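Cloth week, still going

Quick one before bed. Tuesday and I am already behind on everything.

So the count for the cloth folding set stands at 127 good ones. Target is 800. Yes I know. Costel did the math on the whiteboard and then somebody wiped it off, which I took as a kindness.

What we're doing, for anyone who missed the last post: I drive the arm by hand, it records the joints and the wrist camera, and when we have a big enough pile of runs Neusa trains on them. Pick up, drag, fold, let go. Over and over. Each run gets a short label and a yes or no from me. The no's get kept too, in their own folder, Neusa wants them for later.

Mornings I set the table up the same way every time. Afternoons I'm supposed to make a mess of it. Heaps at the sides, gap in the middle, cloths half on top of each other. Neat starts teach it neat starts and then it falls over in a real kitchen. The dark teal one goes down spread out and the bright blue gets bunched up behind it, toward the wall.

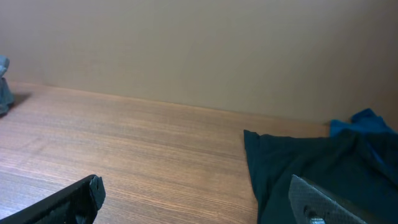
Reijo thinks I should be randomizing with a script, roll a number, put the cloth there. He's probably right. But I tried it for an hour and spent more time reading the screen than driving. Went back to just throwing things down. If my throws have a bias (they do, I'm right handed) we can fix that with a second driver. Laine said she'd take a few sessions. Laine if you are reading this, you said it.

Things that ate my day:

Sync. The wrist camera log was starting 3 frames late against the joints. Found it by accident, scrubbing thru a run that looked fine. Reran the aligner on everything, went and got lunch, came back, had to do it again with the right config.

Speed. I drive too fast when I'm bored. The grain on the table turns to soup and then you can't tell from the picture where the edge of a fold is. I've put a cap on the wrist speed now. Annoying to drive with, feels like moving through honey, but I think its worth it.

Gray on gray. The gray cloth is the hard one. Bright blue is easy, big color, you always know what you're looking at. Gray bunched up with a shadow from the fingers falling on it and I can't find the top layer myself half the time, and I'm the one who's meant to be teaching. I keep going in for the rolled edge and second guessing which layer I'm over. Asked Neusa if I should skip it. She said do twice as many.

So, more gray tomorow.

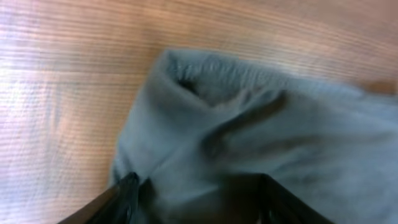

What's left for June

Get Laine set up on the second controller. Write down what counts as a yes, so her yes and mine match. Right now it's in my head and it drifts. A fold I passed on day one I would fail today.

Rename the folders, they're a disgrace.

Send Reinaldo the first batch so he can check it loads on his end before we've got hundreds in the wrong format.

And new finger pads at some point. Ok. Bed.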